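Nusby Hand Tool Guide
Section 4: Cloth Slips, Pinch Faults and Jams
Revision date 2024-06-09

Read this section if the tool drops cloth, will not let go of it, or closes with a different force on one side. It applies to the hand-held tool with blue finger pads. For the arm-mounted version, see the Zemeck arm supplement.

Most of the faults below were reported from bedroom and laundry work at the Prurnmont site, where operators pick up towels, fleece and bedding for long stretches. Soft cloth is harder on the linkage than boxes or cups. It sheds fiber, and a thick fold can hold the jaws partly open without the operator noticing.

CAUTION: Keep your free hand away from the fingers and the cut-outs in the arms whenever the trigger is not locked. The linkage closes like scissors and can pinch skin in places well away from the pads.

CAUTION: Do not use the tool on bedding while a person or a pet is on the bed.

4.1 Before you look for a fault

1. Stop recording and wait for the status light to go steady.
2. Release the trigger slowly. If the cloth comes free, lay it flat and go to step 4.
3. If the cloth stays in the jaws, do not pull it. Go to 4.3.
4. Lock the trigger with the slide on the back of the handle.
5. Write down the fault code, if there is one. The code clears when the power goes off.

Note: In a two-tool kit, check the hand label before you write anything in the log. A left tool logged as a right tool will be given the wrong calibration file, and the next operator will see width errors that have nothing to do with the fault you had.

4.2 Cloth slips out of the fingers

Slipping usually shows up in the first part of the lift. The cloth rises, the fold gets thinner, and then it slides down between the pads. If this happens more than twice with the same cloth, stop and check the tool.

1. With the trigger locked open, look at the face of each pad. A worn pad looks shiny in the center.
2. Wipe both pads with a damp lint-free wipe. Do not use alcohol. It hardens the pad and the slip gets worse.
3. Let the pads dry for 4 minutes.
4. Press the edge of each pad with your thumb. If a corner lifts, replace both pads as a pair.
5. Unlock the trigger and close the fingers on nothing. The pads should meet along their full height. If they meet at the top only, the linkage is out of line. Tag the tool and send it back.
6. Set a piece of fleece on the bed and take a test pinch. Bring the fingers down over the cloth and close them until a single raised fold stands between the pads.

The test pinch should have cloth against both blue pads and only the top layer in the grip. The sheet under it must stay down on the bed.
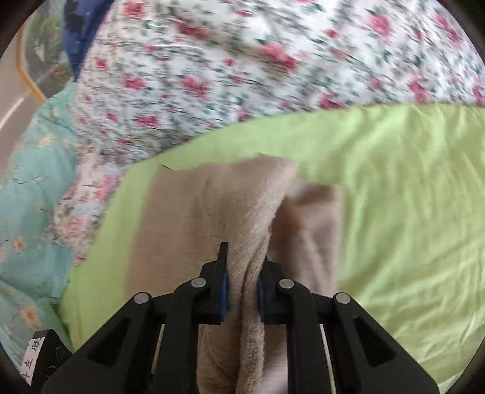
7. Hold the pinch for 19 seconds without lifting. Watch the fold where it meets the pads. If it creeps, repeat steps 2 through 6 once. If it creeps again, replace the pads.
8. Lift the cloth a hand's width and lower it. If it holds, the tool can go back to work.

Note: Do not make up for a weak grip by squeezing harder. The trigger has a hard stop, and force past the stop goes into the pins.

4.3 Cloth will not come free

This is the fault that caused most of the damaged arms sent back in February. Fleece or a loose thread gets drawn past the pads and into the linkage. The operator feels the trigger go stiff, pulls on the cloth, and the thread winds tighter around a pin.

1. Rest the tool on the bed so that the cloth carries no weight.
2. Turn off the power and unplug the battery.
3. Lock the trigger in whatever position it will take. If it will not lock, have a second person hold the handle still.
4. Find where the cloth goes in. Look from the front first, then from the side.
5. Push the cloth back toward the pads with the plastic pick from the kit. Work in the direction opposite to the way it went in.
6. If a thread is wound around a pin, cut it on both sides of the pin with blunt-nosed scissors and remove the pieces with tweezers.
7. Open the fingers by hand to their full width. There should be no grit or clicking.
8. Refit the battery and turn on the power.

CAUTION: Never free jammed cloth with the power on. The tool may run its homing move as soon as the resistance drops, and the fingers will close.

If you cut a thread, check under both arms for the loose end before you close the linkage again. Left in place, it will cause the same jam within a few picks.

4.4 Fault 101, finger width does not match

Fault 101 means the tool reads the fingers as closed while the trigger sensor reads them as open, or the other way around. With cloth work the cause is normally a thick fold or packed lint.

1. Clear the cloth from the fingers.
2. Brush lint out of the linkage from the pins outward. Do not blow it out with compressed air, which drives it into the sensor well.
3. Open and close the trigger fully, at an even pace, until the width reading follows your hand.
4. Choose Re-zero in the service menu with the fingers closed and empty.
5. If the fault returns on the next pinch, stop using the tool.

Recordings made with fault 101 active should be marked as bad and kept. The width values in them cannot be repaired later, but the service desk uses the files to tell lint from a failing sensor.

4.5 Blurred video during a lift

A fast swing of the wrist will blur printed bedding and other patterned cloth, and the tracker may lose its position. If the tracking tone sounds, hold still until it stops, then go on with the lift at a slower pace. If the tone does not stop, set the tool in its cradle and start the recording again.

4.6 When to send the tool back

Tag the tool and return it in its case if any of these apply:

- a crack in either arm, however small
- a pin that turns or sits higher than the others
- a finger that moves sideways when you press it
- the same jam twice in one shift
- fault 101 after a re-zero

Nägeli pad sets and spare picks are stocked with the kit. Arms, pins and sensors are not user parts. Pack the battery separately, with the terminals covered, and put a copy of the fault log inside the lid.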